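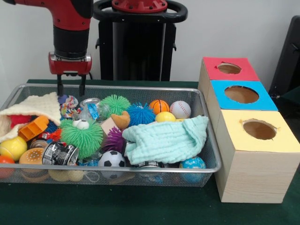 1. Work area and gripper

Posted in January, by the Livadov inspection desk

Product under review: Dramton sorting kit, one arm station. The checklist is filled before the kit is accepted.

1.1 Gripper fingers straight and parallel. OK.
1.2 Cloth lies flat under the basket and boxes. OK.
1.3 Nothing hangs over the basket rim. NOT OK. Comment: the knitted cloth goes over the corner. Please put it inside before each run.
1.4 Rims of the holes in good state. NOT OK. Comment: the paper is a little torn. The spare tops cost 300 for the set, we ask the seller to include them.
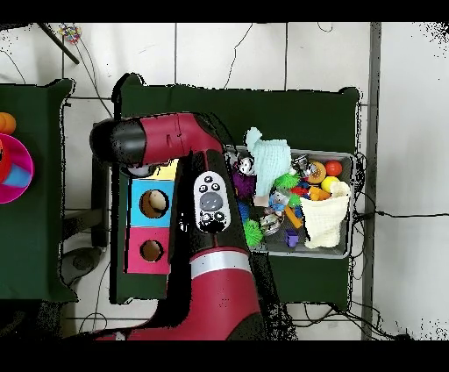

2. Controls and cables

2.1 Control pad can be reached without leaning over the table. To be checked again with a shorter operator.
2.2 Cables fixed and away from the walking path. NOT OK. Comment: thin black cables are on the floor tiles. Must be covered before visitors come in.
2.3 Manual present. OK, the Sorensen edition, 101 pages.
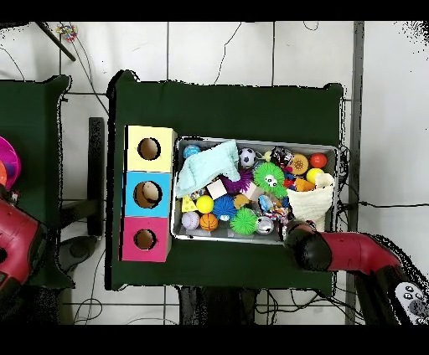 Station 1, table with boxes and tray.

3. Picking and placing

3.1 Speed limit set in the menu. OK.
3.2 Hands stay out of the area while the arm is on. Comment: the operator must say it loud before start.
3.3 Object goes down over the hole and does not press on the rim. Comment: watch this point with soft objects,
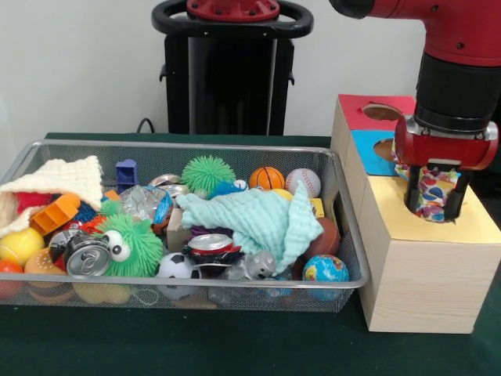 and stop the arm if the box starts to move. The seller promises up to 3,000 picks between services, but we will look at the fingers after 1,798, as we did with the older kit.

Result: accepted with remarks 1.3, 1.4 and 2.2 open.

Comments

nurley_lab: We have same kit. For 2.2 we bought rubber floor covers, very good.

tablearm: Does the price include the training day?

Livadov desk: No, the training is paid separately.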